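Home Sorting Data Project
Progress report for the April review

Status: on schedule, under on equipment, over on travel

Since the last report we have moved from testing hand-held grippers in our own workshop to using them in family homes near Klinhom. The proposal asked for household sorting work recorded where people live, and that part is now under way. Sessions run in the morning and stop when the light in the room changes too much to be useful.

Equipment in use

We are working with 4 grippers, bought as two pairs from Joltley. They share the same linkage and the same blue finger pads, so spare parts fit either hand. The cost of the two pairs was $2,886, including the mounting blocks and a first set of spare pads. The line in the approved budget was higher because it assumed a separate purchase for the left-hand units, which we did not need.

Pads remain the main running cost. A replacement set is $49. Gritty items wear them faster than cloth or plastic does, and sorting small stones is the hardest use we have tried so far. We now log each pad change on the same sheet as the session notes. 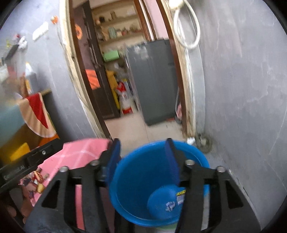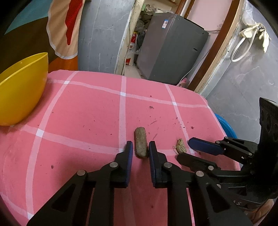 Home sessions, Klinhom site: grippers at the blue bucket (first) and at the cloth-covered table with a small stone between the finger pads (second).

Planned purchases

We ask to move part of the unspent equipment money into next quarter for the following:

Third gripper pair, same model. With two pairs in use, one failure stops half the work. Joltley has quoted a delivery time of six weeks, so we would like to order before the end of May.

Bench arm, one unit. The quote from Nurkent is $2,279 without the controller. We had planned to buy the arm this quarter but held off — the home recordings should tell us what reach and finger opening we need. We expect to have an answer on reach by June. Finger opening may take longer.

Storage drives. The Fokura drives in the original plan are still suitable, and we would buy the same type again. No change to that line.

Problems and risks

Travel is over plan. The homes are farther apart than we allowed for, and two visits had to be repeated after charging faults. We have added a spare charger to the kit and now check it the evening before.

Small rooms are also slower to work in than we estimated. Two people with a pair each need more clearance around the table than most kitchens and hallways give, so setup has been taking up part of the recording time. The third pair would not fix this, and we have lowered the session target for May to match.

Decision needed

Approval to carry over the equipment balance, and a yes or no on ordering the third pair ahead of the bench arm. If the answer is no, we will continue with the current two pairs and buy pads only.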